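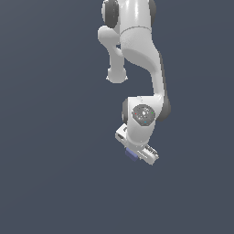
Simulator first, floor second

Nov 18, 2023

Second month of the arm project at Herkia, and most of my hours still go into the simulator. The task is the transfer station at the end of the Nogueira line: take a part off the outfeed, turn it, put it in a tray pocket. Three people per shift have done that by hand for as long as I have worked here.

The current test set is 801 grasp attempts with randomized part poses. The last full run gave 11 failures. All of them were approaches where the wrist had to roll past its comfortable range and the planner picked the long way around. I have added a joint limit penalty and will rerun tonight. The part is modeled as a plain block, which is good enough for reach and timing and not good enough for friction. Friction gets tuned on the real station.

Cycle time is the number management asks for. By hand, an experienced operator averages under four seconds per part for the first hour and slows down after that. The arm is slower than the first hour and faster than the sixth. Over a full shift the two come out close, and I put it that way in the report. The version that went upstairs had only the full-shift line in it.

What changes for the people at the station is harder to put in a table. Armindo Frade has worked the transfer longer than anyone on our shift. When I showed him the sequence on my laptop he watched it twice and asked what it does with a part that has flash on the edge. At the moment it does nothing, it places it like any other. He rejects those by feel while turning them. That inspection step is not in the work instruction, so it was not in my requirements either. I went through the Gisis quality log afterward: 314 rejects booked at that station since the last tooling change, every one of them found by hand.

So the scope has grown. There will be a check upstream of the pick, and one operator per shift stays at the station for rejects, tray changes and restarts. The other two positions move to packing. Packing pays the same grade but it is standing work, and the Diltavard side of the building is colder. Two people have already asked whether they can rotate. I have no say in that, but I did write the restart procedure short enough to teach in one session, so that rotation is at least possible.

Open items for the next 12 working days:

Rerun the grasp set with the new penalty.
Get sample parts with flash from Armindo, bagged and labeled.
Move the operator panel to the left side of the guard. It is on the right in the drawing, and the tray cart parks there.
Ask for a written answer on the packing rotation before the cell is installed.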